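Research > Technical reports > Simulation tools

2023-07-04
By the Kundow evaluation group, Valtville

3. Evaluation of the Vitley scene package

3.1 Scope of the review

Vitley is sold as a licensed package of simulated household rooms for testing mobile manipulators. The buyer receives room files, a library of rigid objects, a robot model and a scripting layer that starts and scores episodes. We reviewed the standard license over two quarters, beginning in January, and limited the work to tabletop and countertop tasks. Navigation between rooms was not scored.

The package was run with the Woo planner, which we use for all comparisons in this report. Woo takes camera images and joint states as input and returns target poses for the wrist. No part of the planner was retrained for the Vitley rooms. The only change was a remapping of the joint names, which differ from those in the vendor's own documentation.

3.2 Wrist views and near-field clutter

Figure 4 gives views from the test room. Countertop episodes place the arm over a tiled surface with household objects at mixed distances, so that parts of the gripper overlap the items nearest to it in the image. The wrist of the robot model carries square black-and-white markers, and the tests in this section use them as a check on the reported wrist pose.
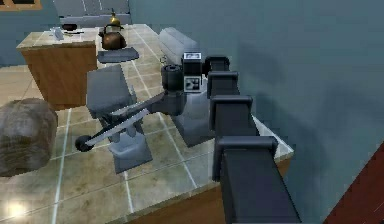 Pose error was computed by comparing the marker estimate with the simulator state at each control step. On 18 of the 20 countertop layouts the two agreed within our tolerance for the full length of the episode. The remaining 2 layouts failed at long arm extension, where the upper marker is viewed at a shallow angle and its corners are poorly resolved. Raising the image resolution removed one failure and left the other unchanged. We treat this as a limit of marker size - a buyer who depends on fiducials should plan to enlarge them in the robot model file.

Contact behavior was acceptable for boxy objects. Thin utensils were less stable and sometimes slid after the fingers opened, even with the friction value set to the upper end of the allowed range. The vendor's manual gives no guidance on this setting.

3.3 Room layout and object variety

The second group of tests used wider views of the room and measured how well objects could be told apart before the arm was moved. A wide view may hold a counter with small goods on it, a table farther back, and larger items such as a barbecue grill standing on the floor. Printed surfaces deserve care. Text on a sign board can appear mirrored, and any pipeline that reads characters from the scene should be checked against this case before results are reported. 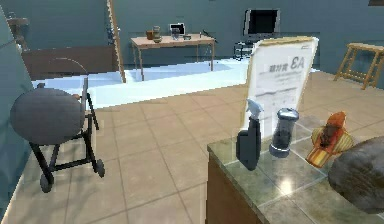 Detection was run on 3000 rendered views with randomized camera height. Results were strongest for objects with a plain outline and weakest for small items on distant tabletops, where a bowl or jar covers few pixels. Objects with striped or folded shapes were often assigned to the wrong class. Glare on polished counters had a smaller effect than expected, and turning off reflections changed the ranking of no object class.

3.4 Cost of setup

Installation followed the written steps without changes. Most of the setup time went into the scoring scripts, which assume a fixed episode length and stop without a warning when that length is exceeded. We replaced the timer with a step counter - the modified script is included in the supplementary files. Scene loading was stable once the object library had been cached on a local disk, and all timing results in Section 4 were taken under that condition.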